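Maintenance Lab, Unit 4: Gripper fingers and wrist assembly

The notes cover the weekly inspection of the gripper on the Histov cell. Read them before the lab session and bring the Inis checklist with you. Controller faults are in Unit 5.

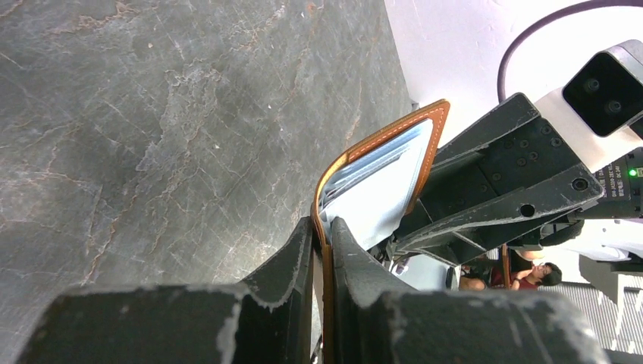
Put the arm in the service pose and drop the speed to 50 percent before you start. Empty the gripper, then lock out the drive. The wrist camera may stay powered.

## 1. Finger wear

The fingers wear first along the upper rims and the outer edges. Scuffing that shows as pale patches on the dark finish is cosmetic. Chipping matters when it reaches the gripping face, where it can mark soft goods such as leather.

- Wipe both faces with a dry cloth.
- Run a fingernail along each edge. Log any chip you can feel on the gripping face.
- Close the fingers on a strip of paper and pull. The drag should be even from top to bottom.

Replace fingers as a pair – a new finger against a worn one closes off center. Faler ships them in matched sets.

## 2. Wrist bracket

Dust collects in the channel between the ribs and around the bolt heads. Brush it out before putting a tool on any screw. Compressed air is not allowed near the camera lenses.

Check each bolt by hand with the short key. If one turns, take it out, clean the thread, apply thread lock and refit. Do not simply tighten it.

## 3. Camera and cable

Clean both lenses with the lint-free wipes. The cable needs slack at full wrist rotation. Turn the wrist slowly by hand through its range and watch the bend near the housing.

If the camera housing has been moved at all, repeat the calibration from Unit 3.

## 4. Return to service

Run 40 open-and-close cycles with nothing in the gripper, then 68 with the test item. Thin, folding items (wallets, booklets) are the better test, as uneven closing makes them twist.

Record the cycle counter. Fingers are due for replacement at 300 logged hours, or earlier if step 1 fails.

**For the lab report:** finger condition, bolts refitted, calibration yes/no, counter reading. Hand in through the Sala course page.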